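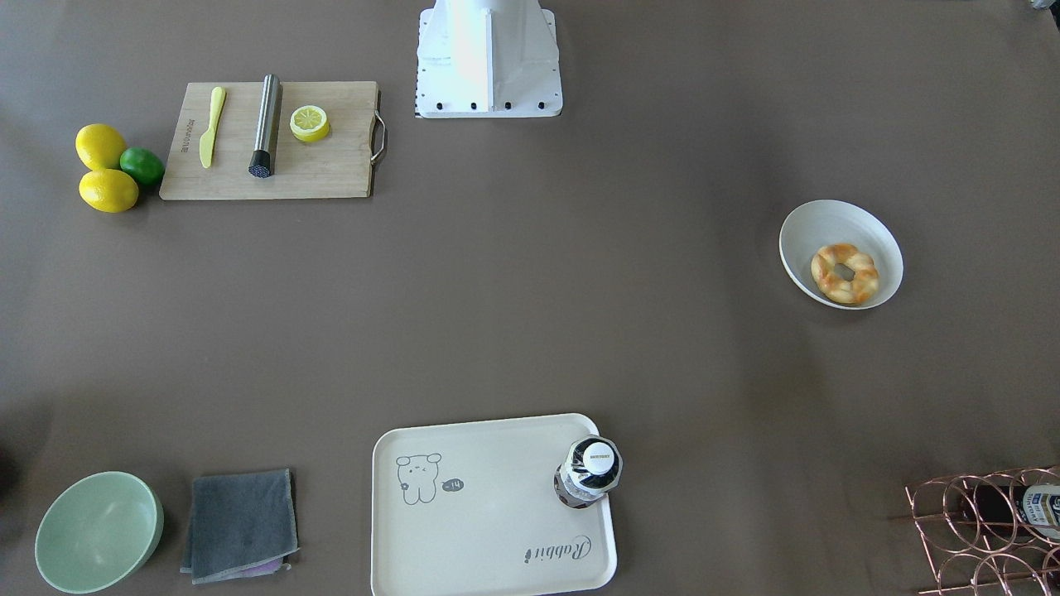 **Wallberg Racing takes two podiums at Trakow hillclimb**

Wallberg Racing comes home from the third round of the Minitz Hillclimb Cup with two podium places and the lead in the teams' table. Hina Niazi finished second in the Supersport class, and Sugeng Santoso was third in the Lightweight class after a difficult first day of practice.

The Trakow course is 2,685 meters long and has a bad reputation among the riders. The lower part is fast and open, but after the stone bridge the road becomes narrow and the surface changes three times before the finish. In May the upper corners stay in the shade until noon, and the morning runs were made on cold asphalt.

Niazi started the weekend well and was the fastest of her class in the first practice. In the opening timed run she lost time at the bridge, where she took the wrong gear, and she was only fifth. The team changed the rear sprocket and made the fork a little softer for the second run. She improved by more than two seconds and moved up to second place, behind Yanling Qian of the Politis team, who won both runs.

"I was angry with myself after the first run, because this mistake was not necessary," said Niazi. "The mechanics stayed calm and gave me a better bike for the second one. Yanling was very strong in the last corners and she deserves the victory. I think we can be closer to her at the next round."

For Santoso it was the first visit to Trakow. An electrical problem stopped his bike in practice and he could complete only one full climb before the timed runs. With start number 82 he went to the line with little knowledge of the upper part, and he was still fourth in the first run. A clean second climb brought him his first podium of the season.

Paraskevi Alexiou, riding as a guest for the team, was 8th in the Supersport class. She reported some problems with the front brake, which the team will examine in the workshop.

Team manager Athina Tsakiris was satisfied with the result. "We came here with a small crew and we had much work until late in the evening. Now we have 100 points in the teams' table and we are in front of Politis for the first time this year. The difference is small, so we must continue in the same way."

The next round of the Minitz Hillclimb Cup takes place in June on a shorter and wider course. Wallberg Racing will test a new front suspension setting before the event. Niazi and Santoso are both confirmed to start.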